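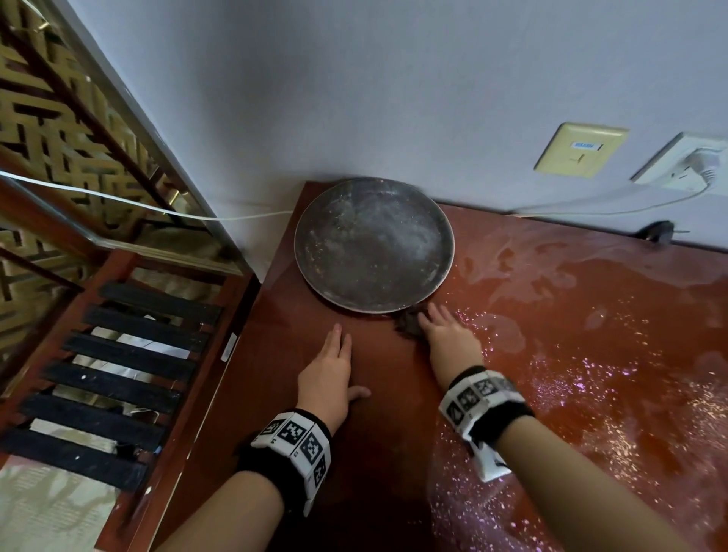
Workshop Support > Engine Management

Home Tickets Knowledge Base Parts Contact

Intermittent misfire at idle, hot restart only
Status: Resolved
Vehicle: straight-six saloon, manual, Malano standalone ECU
Submitted by: Brimden workshop

Initial report
Engine starts cleanly from cold and idles to specification. After a 60 km run and a short stop it restarts with a misfire on cylinders 4 and 5. Misfire clears above 2,000 rpm and returns at idle. No stored fault codes. Plugs and leads replaced before the ticket was opened, no change.

Response 1
Please supply a datalog covering the hot restart, with coolant temperature, intake air temperature, injector pulse width and battery voltage. Confirm firmware version and whether the fuel rail has a return line.

Update from workshop
Log attached to ticket. Return line fitted. Rail pressure 400 kPa at idle, steady. Battery voltage 13.9 with the engine running. Compression test done hot, all six cylinders within tolerance. Coil packs for 4 and 5 swapped with 1 and 2. Misfire stayed on 4 and 5.

Response 2
The log shows intake air temperature climbing while coolant holds at 92 degrees. Pulse width is trimmed back too far for the first few minutes after restart. The lean correction would affect all cylinders, so it does not account for 4 and 5 alone. Check the Jimeo injector loom where it passes behind the head. Measure resistance at each connector, cold and then heat soaked.

Update from workshop
Cold readings match across all six. Heat soaked, 4 and 5 rise by 2 ohms and drift when the loom is moved by hand. The shared supply splice for these injectors sits against the heater hose bracket. Insulation is hardened and the crimp is discoloured.

Fix applied
1. Splice cut out, new section soldered and sleeved.
2. Loom rerouted clear of the bracket and clipped to the rocker cover studs.
3. Intake air sensor moved from the plenum to the inlet pipe, ahead of the throttle body.
4. Restrepo base map reloaded, hot start enrichment table left at default.

Verification
Road tested Friday, odometer up 156 km. Four hot restarts, no misfire logged. Idle stable with the cooling fan on and off. Customer has collected the car.

Ticket closed. Reopen under the same number if the fault recurs.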